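February, evening

Today I went to the open day of Vekura. I wanted to go already last year, but then I was sick. The tram took 30 minutes and I walked the last part because I missed the change at Wodska. At the door they gave me a paper badge and a cup of tea, which was too sweet for me.

First there was a talk, 22 minutes by the clock on the wall. The man spoke quickly and I did not understand every word. I wrote "payload" and "compliance" in my notebook, to look up at home. After the talk we were divided into groups, and mine was the last one.

Our group saw the robot for tidying at home. It has two arms and it was working with clothes and small things on a marble floor. I stood near the wall and I was surprised how much I wanted to help it.

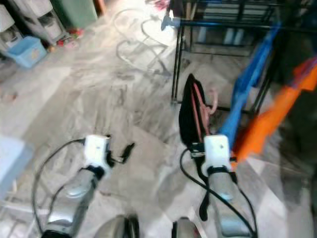

A woman beside me asked if it could also iron. The engineer laughed and said maybe in 7 years. I asked my own question too, which I had practiced on the tram: who decides where each thing belongs? He answered that a person must teach this first, for every home again. I liked this answer. In my home also nobody agrees where the things belong.

Later I looked at the table of Bruvum, but they had only brochures. I took one for my brother and left before the closing speech.

My feet hurt now. Tomorrow I must return the library book and buy onions. I looked up "compliance" and it has two meanings, and I am still not sure which one he meant.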